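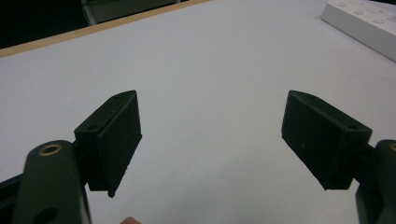

Figure 1. Hand-held gripper no. 2, fingers open, as viewed from the tool's own camera at the bench.

Morkthorpe Workshop, Plemdale project
Progress report to Gusmont: set-up and upkeep of the hand-held grippers
Prepared by Kenza Benjelloun, with bench notes from Anas Shawky
August 19, 2024

1. Scope of this report

The report covers work on the hand-held grippers since the April statement. It deals with the finger mounting, the linkage arms, the camera position and the spares. Work on the storage software is reported separately by Tarek Shehata and is mentioned only where it affects the bench.

The grippers are the units funded under the second part of the grant. The design is the one known in the workshop as Samir, after the first drawing set. No change has been made to the overall layout of the tool in this period. All changes are to parts that wear or that need adjusting.

2. Finger mounting

Both fingers are black blocks with bevelled edges, carried on dark green linkage arms. Each block has a small screw hole in its top face near the outer end. In April we reported that the fingers on no. 2 were working loose during long sessions and that the gripping faces no longer met squarely. The fault was traced to the screws, which had been supplied slightly short and were holding on too little thread.

Longer screws were fitted in both units. The left block on no. 2 had to come off a second time after the new screw bottomed out before the block was tight. A thin washer under the head cured this. The right block needed no washer. Spare washers of the same thickness are now kept in the tray with the screws.

The alignment check is done by hand. The fingers are closed on a strip of paper, the paper is pulled from the top and then from the bottom, and the drag is compared. If the paper comes away freely at either end, the block is loosened, reset and checked again. Abimbola Adeyemi has added the check to the weekly sheet. She has also asked for it to be done after any drop, however slight, and this has been agreed.

3. Linkage arms and grommets

The arms have a brass grommet near the upper end. The grommets are a press fit. On no. 1 the left grommet had started to turn in its seat, which gave a small amount of side play at the finger. It was pressed out, the seat was cleaned, and a new grommet was put in with a drop of retaining compound. Play at the finger is no longer noticeable by hand. We have no gauge suitable for measuring it at this level and have not asked for one.

The arms on no. 2 were taken off for inspection at the same time. No cracks were found. The pivots were wiped and put back dry. Earlier instructions called for light oil, but oil gathers dust from the bench and carries it into the joint, and Anas Shawky has struck that line from the sheet.

The arms should be replaced as a pair. A single new arm fitted to no. 1 in the spring opened further than its partner and the fault took most of a day to find.

4. Camera position

The camera is set so that both fingers come into view from the bottom corners when the gripper is fully open, with the space between them in the middle of the picture. Figure 1 serves as the reference view for no. 2. After any work on the camera bracket, the operator opens the fingers over the white table and compares the live view with the reference. The points to compare are:

Left finger in the lower left, right finger in the lower right.
Both gripping faces turned towards each other.
Left grommet in view. Right grommet only just touching the right-hand border.

The left and right sides do not match exactly, as the third point shows. The camera on no. 2 sits a little off centre in its bracket. We considered enlarging the bracket slots to correct this and decided against it. The offset is steady, the stored settings allow for it, and a change now would mean that earlier and later recordings could not be used together without extra work.

A fingertip may show at the lower border when the tool is held by hand. This has no effect on the comparison.

5. Cleaning

Dust shows readily on the black blocks and is wiped off with a dry lint-free cloth before the first recording of the day. Solvent is not used on the fingers or arms. The table top is wiped down at the same time. Small scuffs on the blocks are accepted. A block is changed only when the gripping face itself is marked.

6. Spares and spending

Spending on parts in the period came to 1,295 pounds against the upkeep line. The larger part went on a stock of linkage arms and finger blocks, ordered together to save a second set-up charge. The remainder covers screws, washers, grommets and retaining compound.

Maximiliano Olivares holds the spares list. There are three pairs of arms in stock. The supplier's delivery time has lengthened since April and we intend to reorder when one pair is left.

7. Open points

The replacement grommet on no. 1 is to be looked at again after a month of normal use. If it has moved, the seat will be sleeved.

The weekly sheet still carries the old drawing number for the camera bracket. Kenza Benjelloun to correct.

A second bracket, made to the same drawing as the one on no. 2, is on order. It will be fitted only if the present one fails.

Gusmont is asked to confirm that unspent money on the upkeep line may be carried into the next period.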